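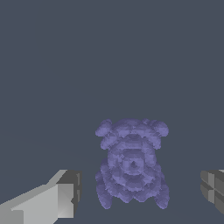 Femcombe tightens small-parts rules for soft toys sold at market stalls

Femcombe's trading standards office will apply a revised small-parts procedure to soft and molded toys sold at the town's covered market and at seasonal stalls, starting in March. The procedure covers teddy bears, other animal figures, dolls with fabric bodies and toys made from foam or flexible plastic. It does not cover puzzles, board games or items sold as adult collectibles, which stay under the existing rules.

The main change concerns attached parts. Under the old procedure, an inspector pulled each eye, nose, button or bow by hand and recorded a pass or a fail. The new procedure replaces the hand pull with a clamp and a spring gauge. The load is applied gradually, first in line with the part's axis and then at a right angle to it, and is held for a set time before release. A part that comes off during either pull is placed in the small-parts cylinder. If it fits completely inside the cylinder without being compressed, the toy is withdrawn from sale.

Hand pulls had produced different results for the same toy on different visits, according to the notice issued with the procedure. The notice lists sewn-on noses and glued felt pads as the parts most often disputed by sellers.

Seams will be tested separately. The inspector grips the fabric on both sides of the seam with padded clamps and applies the load across the stitching. An opening large enough to admit the probe counts as a failure if stuffing can be reached through it. Loose fiber on the outside of the toy does not count, and neither does a skipped stitch that stays closed under load. Sellers had asked for the second point to be put in writing after a number of hand-sewn bears were held back last year for stitching faults that did not expose any filling.

Foam and molded figures

A new section deals with toys that have no seams. These include one-piece foam animals and figures cast from soft plastic, where the ears, arms and feet are part of the body and cannot be tested as attached parts. Inspectors will bend each projecting part once in each direction and then apply the pull test to it. Any fragment that separates is treated in the same way as a detached eye or button.

Surface crumbling is covered in the same section. A foam toy that sheds particles when rubbed with a dry white cloth is set aside and rubbed again with a damp one. The cloths are kept with the inspection record. Color transfer on its own leads to a written query to the supplier and does not lead to withdrawal, unless the supplier cannot produce a dye or pigment statement within the reply period.

The notice also settles a question about storage. Some foams harden and break up with age, and stock that passed when new may fail after several seasons in a storeroom. A pass will therefore be valid only for the batch inspected and only for the selling season in which the inspection took place. Stock carried over must be presented again. Dealers in secondhand toys must present foam items individually, as no batch can be identified for them.

Testing arrangements

Laboratory work will be done by Orkeo, a testing firm with premises at Terkgate, under a contract that runs alongside the market inspections. Orkeo will handle toys that cannot be judged at the stall, including those with enclosed electronics, scented fillings or weighted bodies. It will also repeat the pull tests when a seller appeals.

Apolline Chauvin, who manages textile and toy testing at Orkeo, said most of the appeals the laboratory sees concern the direction of the pull. "A safety eye with a locking washer is very strong along its axis," she said. "Put the same load on it sideways and the fabric around the stem starts to give. Sellers test it one way at home and we test it two ways, so the results do not match."

Chauvin said makers who use plastic safety eyes should check the weight of the cloth as well as the eye itself. A washer holds poorly in an open knit, and crocheted toys in particular tend to fail at the fabric. She recommended a disk of woven backing behind each eye, fitted before the stuffing goes in. Embroidered features need no pull test at all, although loose thread ends longer than the limit in the notice must be trimmed or buried.

Samples sent to Terkgate must arrive in the packaging in which they are sold, with the label attached. Orkeo will accept a minimum of 2 identical toys for each model. The first is used for the mechanical tests and is normally destroyed. The second is kept sealed until the appeal period has ended and is then returned to the seller on request. Makers of one-off toys may submit a single item together with a test piece made from the same cloth, thread, filling and fittings.

Conditioning before testing has been standardized as well. Samples will stay at a room temperature of 22 degrees Celsius overnight before any load is applied. The earlier procedure gave no figure, and toys brought in from an unheated van could be tested cold. Flexible plastics are stiffer at low temperatures and glued joints can behave differently, so results from winter and summer inspections were hard to compare.

Labels and records

Each toy on sale must carry the name and postal address of the maker or importer, a batch or model reference, and the age statement where one applies. The label may be sewn in, printed on a swing tag or printed on the box. A web address alone is no longer accepted. Toys too small to carry a label may be covered by a leaflet handed over at the point of sale, provided the same text is displayed on the stall.

An age warning does not exempt a soft toy from the small-parts procedure. The office has repeated this in the notice after finding plush animals marked as unsuitable for children under three. Soft-filled toys of simple form that are meant for holding are treated as suitable for the youngest children whatever the label says, and they must meet the stricter requirements.

Sellers must keep a technical file for each model. For a small maker the file can be brief: a list of materials with supplier names, a photograph or drawing, the test results and a short risk assessment. The office will accept paper or electronic files. Files must be available at the stall or sent to the office by the end of the next working day. Importers must also hold the conformity declaration from the manufacturer, in English or with a translation.

Makers producing fewer than 1000 toys a year across all models may use the office's own template for the risk assessment. Larger producers must supply their own. The template has entries for filling, fastenings, cords, magnets, flammability and washing instructions, and any entry that does not apply has to be marked as such and signed. Blank entries will be returned.

Fees and timing

Stall inspections remain free. Laboratory tests ordered by the office are paid for by the office if the toy passes and by the seller if it fails. Tests requested by a seller before going to market are charged at Orkeo's standard rate, which is printed on the application form. Results are sent to the seller and the office at the same time.

Stock inspected before the change may be sold until the end of the current season under the earlier pass. The exception is foam and one-piece molded figures, for which the new section applies from the first day. Sellers holding such stock are asked to book an inspection in advance. Bookings can be made at the market office between 9 a.m. and noon, and a list of models with batch references should be brought to the appointment.

Printed copies of the procedure are available at the same counter. The small-parts cylinder may be borrowed against a deposit, but the clamp and gauge are not available for loan. Sellers who buy their own gauge must have it calibrated before its readings can be entered in a technical file.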